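Tetow Interview Deck, Second Edition
Reviewed by Aisling Gallagher
July 2019

I run a small interview column. Musicians, comic artists, the odd puppeteer. I send questions or I sit across from people with a recorder, and I've been doing it long enough to have gotten lazy, so when readers kept asking what I thought of the Tetow deck I finally bought one with my own money. I wasn't hopeful. A deck of cards that promises to "unlock your guest" sounds like something sold next to scented candles.

You get 286 cards in two trays, a booklet, and a code for the companion app. The cards are sorted into Roots, Craft, Trouble, Money and Left Field. The idea is that you pull a handful before an interview, put them in order, and let the booklet's arrows suggest where to go next. It's published by Grornilholm, who also do the writing journals with the ribbon.
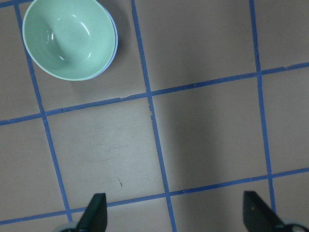

The booklet says to draw blind the first few times, so I did. My first hand gave me three cards from Roots that were all the same question. "Where did it begin?" "What is your earliest memory of making something?" "Who were you before this?" Any guest who has done more than one of these will have the answer ready, and it'll be the one on their website. I asked all three anyway, of a very patient cartoonist, and got the same story about a grandfather's shed three times with slightly different weather.

Craft is a bit better. "What do you do badly and have decided to keep doing badly?" got a real pause and then a good long answer from a bass player. "Describe the last thing you threw away" also works, mainly because people have to think back to an ordinary day. I'd have paid for a deck of thirty like those. Unfortunately the rest of the section is padded with things like "What inspires you?", which I had assumed was the sort of question this product existed to replace.

Money is the section I was looking forward to and it's thin. The cards tiptoe. "How do you feel about the business side?" is a question you ask when you're afraid of the business side. I swapped in my own (what did you charge for the first one, what do you charge now) and did fine without the deck.

Left Field is where they put the jokes. If you were an animal, if you were a sandwich, if your album was a chair. Use these if you like. My guests went quiet and polite.

I took the deck through 12 interviews over the spring, some by email and some in person, and I kept a note of which answers made it into the finished piece. Most of what I printed came from follow-up questions I made up on the spot, and the cards can't do that for you. To be fair to it, having a stack on the table did settle one nervous guest, a poet who liked being able to flip the next one over herself. That's worth something. I doubt it's worth the price of the full box.
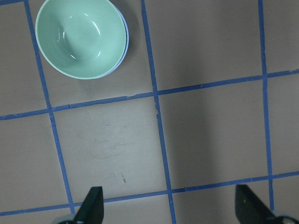
A mint-green bowl and strips of blue tape on a gray tabletop.

I asked Eamon Tierney, who has hosted the open stage at Nic Giolla for years and interviews the acts between sets, whether he'd tried it. He had the first edition. His view is that it's a decent thing to hand to a beginner and then take away again after a month. He also pointed out that the first edition had fewer cards and you could fit it in a coat pocket. The new box does not go in a coat pocket. It barely goes in my bag.

Now the app. It wants an account, it wants your location for reasons I couldn't find in the settings, and it deals you the same cards you already own. There's a transcript feature, which I ran on a recording from the Gasetbridge comics fair. Out of a 1147-word conversation it lost the name of the guest's book every single time and decided that "inker" was "anchor." I deleted it. The cards work fine without it.

Card stock is good, I'll give them that. Matte, a bit thick, hard to shuffle but easy to sort. The trays are flimsy and the lid on mine split at one corner - tape holds it. The section colors for Roots and Trouble are close enough that I mixed them up in a dim bar.

Trouble, by the way, is the best section, and I nearly skipped it. "Who has a right to be annoyed with you?" is a great question. Be ready for the answer and ask it late.

Would I buy it again? No. If you're starting out and someone gives it to you, go through it once with a pencil, pull maybe forty cards, and leave the rest in the box. A third edition is due in September, with a "Family" section added. I'd wait and see whether they cut anything first.

Two stars out of five, and the second one is for the bass player.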